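Can a Robot Do My Chores Yet? Your Questions, Answered

Last updated 30/12/2023 by Loretta Delacroix

Every time I write about kitchen gadgets for the Skustcombe Home Letter, the mail that comes back is about robots. People want to know when they can stop wiping, folding and fetching. I've gathered the questions I get most often and answered them as well as I can, with a good deal of help from Hélder Cardoso, who works on simulated kitchens at Paiva and is very patient with me on the phone.

Can I buy a robot that does the housework?

Not all of it, I'm afraid. You can buy a machine that vacuums, one that mops, one that cuts the grass, and of course you may already own a dishwasher, which my mother (who got her first one in 1974 and talked about it for a month) would have told you was robot enough for anybody. Each of those does one job in one way. A machine that walks into the kitchen, sees what needs doing and does it is still something you find in research labs and demonstrations, and I wouldn't hold off on hiring a cleaner while you wait for it.

Why is picking things up so hard for them?

Because no two things want to be held the same way! You and I learned this as toddlers, by squashing a great many bananas, and we've forgotten there was anything to learn. A mug can be gripped hard by the handle. A wet glass can't be. A sandwich has to be held firmly enough that the filling stays in and gently enough that it doesn't come out the other end. The machine has to judge where the object is, how wide to open its fingers, which side to come in from and how much to squeeze, and then do it all over again for whatever sits next to it. 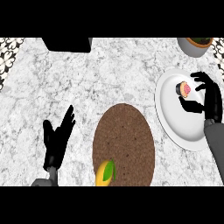

Pastry is my favorite test, and Hélder says it's a good one, since a crust will forgive you very little. I bake most weekends and I still break one now and then getting it from the tin to the plate. A robot hand has to come down with its fingers curled on one side of the tart and get its thumb low on the other, and the plate's raised rim is one more thing to steer around. Meanwhile the second hand needs to stay open and out of the way until it's wanted, which is more than I can say for most people who help me in the kitchen. The marble doesn't make it any simpler, either. All that gray veining is lovely to look at, but a camera has to work out that the dark patches are part of the counter and not crumbs or a spill.

Why do they practice in a computer first?

Mostly for the sake of the plates. In a simulated kitchen you can drop the same tart 2000 times and never sweep the floor, and you can swap the dishes and the lighting overnight. The trouble comes when you move over to a real room, where crusts flake and fingers slip. Hélder tells me that friction and softness are the hardest parts to get right in software, and that a grasp which works beautifully on the screen may need a lot of coaxing afterward.

Will it clear the table before it can cook?

I'd think so. Clearing sturdy dishes is mostly moving things from one place to another. Cooking asks for tasting, smelling and changing your mind halfway through.

What about shops and factories?

They're well ahead of us at home, and it's easy to see why. On a shop floor you can bolt everything down and have the parts arrive facing the same way. Filipa Rebelo, who packs baked goods at Gendiria, told me in July that a machine there closes the boxes all day long, but the iced pastries still go in by hand.

Should I rearrange my kitchen to get ready?

Please don't. Buy the counter you like. If you'd like to clear out a drawer anyway, do it for your own sake.

May I send in a question?

Yes, please do! I read every one, though it can take me a couple of weeks to answer.

Related
Are Robot Mops Worth the Closet Space?
19 Small Kitchen Jobs You Can Skip This Week
Caring for Marble Without Losing Your Mind
Loretta's Shortcrust, Step by Step
Reader Mail: The Fillness Dishwasher Debate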